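Gremer wrestling shoes, one season later
Review by Valentin Bogdan, 8/19/24

I coach the younger group at a wrestling club in Claltamska, and I wrestle myself in the veterans class when my back permits it. In November I bought the Gremer shoes, the low model with the split sole. Before them I had a pair from Ilel for many years, so most of my comparisons are with those.

First the size. I wear the same number in all my street shoes, and in the Gremer I had to send the first pair back and take half a size bigger. The exchange was quick, but I paid the postage. If your foot is wide, please try them on before you buy. The toe box is narrow and it does not become much wider with use.

On the mat they are very good. The grip is strong from the first practice, and when I push off for a single leg the back foot stays where I put it. The Ilel shoes needed some weeks before they stopped sliding. The ankle part is soft, perhaps too soft for a heavy wrestler. Our heavyweight, Đorđević, tried mine for one evening and said he felt the ankle moving more than he likes. At my weight I have no such problem.

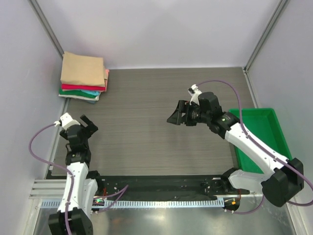 Folded cloths in a stack, the tan one on top.

Cleaning is simple. I wipe the soles with a damp cloth before every practice, as our club asks, and once a month I take out the insoles and wash them by hand. The insoles are thin and one of them has begun to curl at the heel. The mesh on top dries overnight — this I like very much, because I train two evenings in a row.

The laces are the weak point. They are round and smooth, and they open during a match even with a double knot. I was stopped twice by the referee in one tournament to tie them again. Now I use flat laces from a different shop and cover them with tape. A shoe at this price should come with better ones, or with a lace cover like the Ilel has.

After one season the sole is worn a little under the big toe of my right foot, and the stitching is all in place. The seller's page shows 505 reviews, and many of them complain about the glue, but mine has held.

I give four stars from five. I would buy them again for myself. For children I would look for something cheaper, as they grow out of the shoes before spring.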